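Home News Releases Tours Archive

Folk & Roots / Venues and Awards

3 min read

Florari Moves Its December Series to Brurkitz Hall After Sound Tests

The Florari folk series will hold its December concerts at Brurkitz Hall, the organizers said in a statement dated August 2024. The series had used the smaller Tam Room for the past 17 seasons. Tickets already sold for the Tam Room remain valid, and seat numbers will be reassigned by the box office in the order the original purchases were made.

The change follows a series of acoustic measurements made at both venues over the spring and early summer. According to the statement, the Tam Room's stage floor and ventilation system are due for replacement, and the work cannot be completed before the end of the year. Brurkitz Hall was selected from a short list after test sessions with solo voice, fiddle, five-string banjo and a small string band.

Brurkitz Hall seats 801 in its full layout. Florari will close the upper balcony for most of the run and open it only for the final night, a shared bill that includes a set of labor songs and a group ballad session. A thick curtain will be hung across the rear of the main floor to shorten the decay time, which the test report described as too long for unamplified speech and fast picking.

"The room is good for voices and slow airs," said Si-woo Cho, technical director of the series. "Banjo and hammered dulcimer were the problem. With the curtain in and the balcony closed, the attack of each note is clear as far back as the last row." 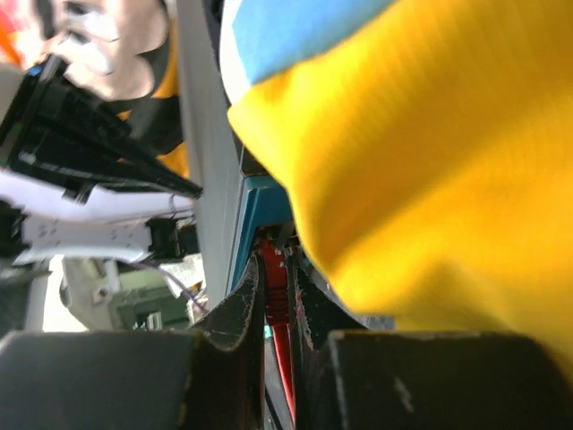
Amplification will be kept to a low level. The plan calls for a single large-diaphragm microphone at center stage for string bands and one additional spot microphone for spoken introductions. Performers who use pickups may connect to the house system, but monitor wedges will not be supplied as standard. Acts that need them must submit a request with their stage plot. Sound pressure at the mixing position is to be held to a maximum of 86 decibels, A-weighted, the same limit that applied in the Tam Room.

Trastus, the label that issues the series' annual live album, will record all 7 concerts. In earlier years it recorded only two or three. The label will run its own microphones on a separate split, so that the house mix does not affect the recording. Release plans have not been set, and artists will be asked to approve individual tracks before any are used.

The workshop program is not affected by the move. Morning classes in ballad singing, clawhammer banjo and shape-note reading will stay in the rehearsal rooms next to the Tam Room, which have a separate entrance and are outside the work area. Start times for evening concerts will shift half an hour later to allow for sound checks and for workshop students to travel between the two buildings.

Florari has not said whether it will return to the Tam Room the following year. Cho said a second round of measurements will be made there once the new floor is in place, with the same players and the same microphone positions. The full artist list and revised seating chart will be posted by the box office.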